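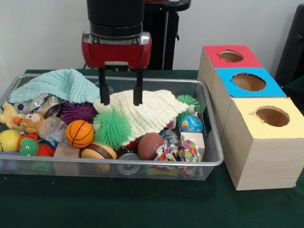

*Metal mesh basket with toys, household items and knitted blankets.*

# About Skanport

Skanport sells replacement parts for garden irrigation systems, small pumps and pressure sprayers. We ship to homeowners, groundskeepers and small nurseries, and we have a walk-in counter at our building on Semwood Road. Most of our orders are for one or two parts, and that is the kind of order we are set up to handle.

## How we started

The business began as a pump repair bench inside a feed store. People brought in transfer pumps and backpack sprayers that had stopped working, and most of them needed a seal, a diaphragm or a check valve. The parts were cheap but hard to get in small amounts. Suppliers wanted to sell a bag of fifty gaskets to someone who needed one gasket. So the bench started keeping the extra ones in labeled drawers and selling them over the counter.

After a few seasons the drawers brought in more money than the repairs. When the feed store closed, we rented a unit of our own and put up a basic website with 278 parts on it, each with a photo and the outside measurements. We still measure every part ourselves before it goes on the site. The manufacturer's sheet is useful, but it often leaves out the one dimension a customer needs to match an old part.

We stopped doing general repairs when we moved to Semwood Road. We still rebuild diaphragm pumps for customers who ask, from September until spring, when the counter is quieter.

## What we sell

- Valve diaphragms, solenoids and bleed screws for in-ground sprinkler systems
- Rotor heads, spray bodies, nozzles and risers
- Drip line, emitters, punches, goof plugs and filter screens
- Seal kits, impellers and pressure switches for transfer and booster pumps
- Wands, trigger handles, gaskets and straps for hand pump and backpack sprayers
- Hose fittings, including some of the older thread sizes

We don't sell lawn mowers, tractors or complete irrigation systems, and we don't do installation. If you need a system designed or a trench dug, a local irrigation contractor is the right call. Many of them buy from us, and the counter can tell you which ones work in your area.

## Original and aftermarket parts

We carry both where both exist. The listing always says which one you are looking at. For some items, such as plain rubber gaskets and standard risers, we have found no difference worth paying for. For solenoids and pressure switches we are pickier, and there are several aftermarket versions we have tried and dropped. If a part comes back more than a few times for the same fault, we pull it and look for another source.

Our own line is called Skarley. It covers seal kits and diaphragms only. We put these kits together ourselves because the ones we were buying in often had a piece missing or included two of the wrong O-ring. A Skarley kit has a printed card in the bag showing each piece at full size, so you can lay the old parts on the card and check them before you take anything else apart.

## The warehouse and the counter

We have been in the current building since April 2023. It is a single-story unit with the counter in front, packing in the middle and shelving in back. The shelving has 1525 bins. Small parts are in drawers nearest the packing tables and long items such as drip line and PVC are along the rear wall.

The counter has a test rig for sprinkler valves. If you bring in a valve and aren't sure whether the problem is the solenoid or the diaphragm, we can hook it up and find out. There is no charge for this. Please drain the valve first and knock off the mud.

Parking is on the left side of the building. The entrance from Semwood Road is easy to miss coming from the north. Turn in just after the tire shop.

## Shipping and returns

Orders placed before 2 p.m. on a working day go out the same day if everything is in stock. If one item is out, we ship the rest and send the last one free when it arrives, unless you tell us to hold the order. Stock numbers on the website are updated every hour.

You can return an unused part within 60 days. It doesn't have to be in the original bag, but it does have to be clean and we need all the pieces. Rolls of drip line that have been cut can't come back. If we sent the wrong part, we pay the postage both ways.

Packing is plain. Small parts go in a padded envelope and anything with a plastic thread goes in a box. We started boxing all the spray bodies after getting too many reports of cracked collars.

## Older equipment

A good share of the questions we get are about equipment that is no longer made. The one that comes up most is the Sampaio hand pump sprayer, which was sold in this region for years and is still in a lot of garages. We have seal kits and trigger handles for the two common tank sizes. We don't have replacement lids and have not found anyone who makes them.

For other discontinued equipment, send us a photo of the part next to a ruler, and the inside diameter if you can get it. We keep a list of 338 substitutions that we have checked on real equipment, and it grows when customers write in to say what fit. If we don't have a match, we will say so. We would like to avoid sending you something close and having it leak.

## Working with schools and gardens

Community gardens, schools and 4-H clubs can open an account with us and get the contractor price. There is no minimum order. Bring or send a letter on the organization's letterhead and allow a week for us to set it up. We also keep a shelf of mixed fittings from open bags and returned packs, which garden groups can take from at no cost when they come to the counter.

## Getting in touch

The contact form goes to the same people who work the counter, so replies are slower in April and May. Phone calls are answered during counter hours. When you write, include the model number if the label is still readable, and tell us what the part is doing or not doing. Existing customers can put their order number in the subject line.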